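Relteo Two-Arm Laundry Station – Planning and Purchase Guide
Section 2: Before You Order

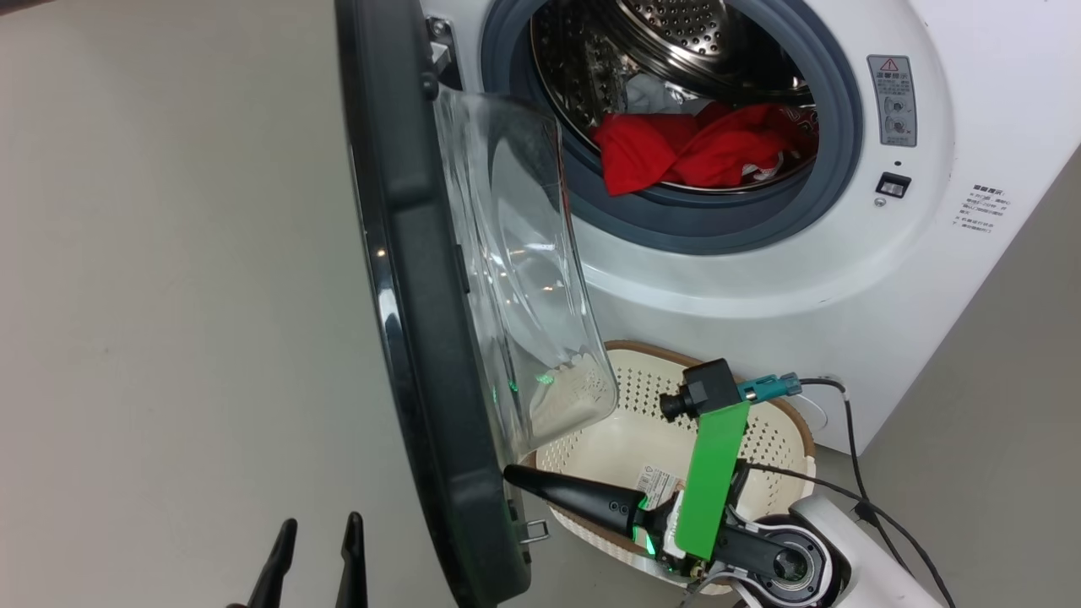
Work through this section before you ask Gonier for a quote. Most delays come from a missing measurement or an item left out of the first order. Keep the finished worksheet with your site file, as the installer will ask for it again.

2.1 Choose the washer

The station works with front-loading washers. It does not work with top loaders.

1. Open the washer door as far as it will go and note which side it swings to. Enter "left" or "right" on line 1 of the worksheet.
2. Measure the depth of the open door, including any glass bowl on the inner side. Enter the larger figure if the bowl sticks out past the frame.
3. Measure from the floor to the lowest point of the open door. The basket has to fit under this point with room for the fingers to pass over the rim.
4. Check that the door stays open by itself. A door that drifts shut needs a stop, ordered separately.
5. Write down the model number from the rating plate. Do not rely on the number in a store listing.

Note: If you have not bought the washer yet, choose the washer first and the arm mount second. The mount is made for a left or right swing and cannot be changed over later.

Note: Labels in another language are not a problem for the station. Your own staff will need a translation of any warning labels, so allow for this when buying an imported machine.

2.2 Choose the basket

1. Use an open plastic basket with a firm rim. Soft fabric hampers fold when a finger touches them.
2. Pick a rim color that stands out from your floor. Brown or tan on a gray floor is fine.
3. Buy at least 3 of the same basket. One stays at the washer, one is in use elsewhere and one is a spare. Changing to another shape means teaching the pick positions again.
4. Leave the basket empty for the first fit check.

2.3 Choose the fingers

Tapered fingers are standard and come fitted to both arms. They reach past the rubber gasket and into the folds of a garment. Wide pads can be ordered for towels and bedding, but they do not suit small items.

Order one spare finger set per arm with the station. Debnath supplies them in sealed packs. Finger sets ordered later ship on their own and take up to 14 working days.

CAUTION: Do not fit fingers from another maker. The wrist camera is calibrated to the length of the supplied fingers, and a longer finger can strike the door glass.

2.4 Plan the floor space

1. Mark the washer position on the floor with tape.
2. Mark the full swing of the door.
3. Leave 400 mm clear beyond the door swing on the side where the arms will stand. Walls, shelves and pipes all count as obstructions.
4. Check that the floor is flat and hard. Carpet must be cut back under the base.
5. Plan the cable route. Arm and camera cables need slack at the wrist, and the washer's power cord should reach its outlet without crossing the path of either arm.

CAUTION: Do not run the washer and the arm controller from one extension cord. Price a second outlet now if the room has only one – this is the item most often missed.

2.5 Build the budget

Enter each line on the worksheet, even if the cost is zero.

Station, two arms with wrist cameras
Arm mount, left or right swing
Controller and cable kit
Spare finger sets
Baskets
Electrical work
Delivery and installation
Operator training
Yearly service

Training is quoted per site and covers two operators. Extra operators can be added on the same visit at a lower rate, so settle the list of names before you confirm the booking.

The yearly service line starts in the second year. It covers joint checks, camera calibration and a controller update. It does not cover fingers, baskets or damage from items left in pockets.

If your budget year closes in November, ask for the station and the service plan on separate quotes. Many buyers pay for them from different accounts.

2.6 Buy or rent

Gonier offers the station for purchase or on a monthly rental. Rental includes service and standard fingers. It does not include electrical work, and the mount must be returned with the station.

Rental is usually the better choice if the washer is due for replacement, or if the room may be moved. Purchase suits a fixed room with the same washer in daily use.

2.7 Trial load

Ask for a trial load before signing. Send a bag of your normal mix to the Ploltari demonstration room, or book a site visit. Include both dark and light garments, and at least one bright one. Tell the technician which items are usually left at the back of the drum, and ask for the written result sheet.

Go to Section 3 when all worksheet lines are filled in.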